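Section 4: Setting up the hanging station for mixed work (staff and arm)

Read this before the Zilla quick card. The quick card was written by the supplier and assumes one garment type, one hanger type and a person with nothing else to do. The Grolosberg laundry floor has none of those. Where the card and this section disagree, follow this section.

4.1 What the arm does and does not take over

The arm picks a garment by a fold or an edge, lifts it clear and moves it along the line. The sales sheet calls this "hands-free sorting." In the August trial it handled 1451 garments, and a person had to step in often enough that we kept one person at the station for the whole shift. Plan your staffing on that basis. If your manager has been told the station runs alone, show them this paragraph.

Work that stays with staff:
- reading care labels
- untangling hangers
- checking pockets and drawstrings
- deciding what to do with anything torn or frayed

Work that is new for staff:
- spacing the line so the gripper can get in
- clearing stops
- writing up stops in the log (see 4.5)

The second list takes time. It was not counted in the original savings estimate, and we have asked for it to be added.

4.2 Before you start

1. Check that the red stop button is out and that you can reach it from where you will be standing. If you have to step sideways to reach it, move your spot.
2. Wipe both gripper fingers with a dry cloth. Lint and dust build up on them faster than the maintenance table suggests. Once a week, as printed there, is too little. Do it at the start of every shift.
3. Log in to Pluvus with your own number. Shared logins put other people's stops under your name.
4. Set the speed to 3. The screen will offer a higher setting as "recommended." Leave it at 3 until your supervisor has signed the station off.

4.3 Loading the line

1. Hang garments with the waistband up.
2. Keep wire hangers facing the same way. Crossed wires are the most common reason for a snag, and the arm cannot tell a snag from a heavy garment until it pulls.
3. Put dark items beside light ones where you can. Two dark garments side by side are sometimes read as one.
4. Tuck in loose drawstrings.
5. Leave a hand's width between hangers.

Note: Step 5 is the one that gets dropped when the floor is busy. The supplier says the arm copes with a packed line. It copes some of the time, with shorts and other short items, when the fold it needs is sticking out. With long garments we would not count on it. 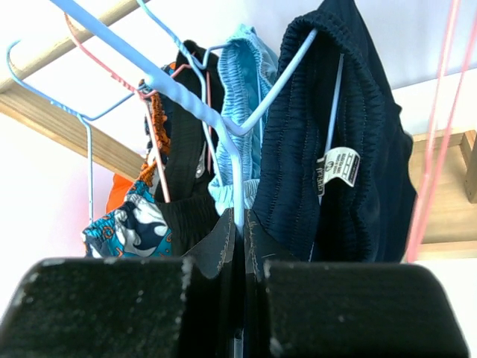
Once the line is loaded, step back behind the yellow tape and press Start. The first pick is slow on purpose. Watch it all the way through. If the gripper closes on the wrong layer, press Hold and wait for the light to turn amber before you go near.

Caution: Hold is not Stop. On Hold the fingers stay closed and the arm is still powered. Do not pull a garment out of closed fingers. Use Release on the panel, then take the garment away by hand.

Caution: Never reach between the hangers while the light is green, even to straighten a single wire.

4.4 When a garment snags

1. Press Hold. Wait for amber.
2. Look at the hangers first. If two wires have hooked together, press Release, then press the red button, then separate them.
3. Check the seam where the fingers had hold of it. If the stitching has pulled, put the garment in the repair bin with a blue ticket. Do this even if you think it was already damaged. We need the tickets to find out how much wear the gripper causes, and the supplier's answer so far has been "negligible," with no figures attached.
4. Rehang the garment, pull the red button out and press Resume.

If the same garment snags again, take it off the line and do it by hand. Do not keep trying to please the machine.

4.5 The stop log

Every stop goes in the log, including short ones. Pluvus records stops only when they last longer than 14 seconds, so the screen at the end of a shift will look better than the shift was. The paper log on the clipboard is the one we use for staffing decisions.

Write down the time, the garment type, what you did and your initials. "Jam" on its own is no use to anyone.

The log is a record of the station. It will not be used to rate the person working there. Raíssa Falcão, floor lead, has this in writing from management and keeps a copy in the Wike folder by the time clock. Ask to see it if you are in doubt.

4.6 Breaks and rotation

Standing watch is tiring in a different way from hanging clothes. People on the trial reported sore eyes and drifting attention, and fewer sore shoulders. Change over every 23 minutes, and do not leave the arm running during the handover. Both people should be at the station, with the light off, before the new person logs in.

If there is no one to take over, shut the station down and hang by hand until there is. You do not need permission for this.

Go to Section 5 for end-of-shift shutdown and cleaning.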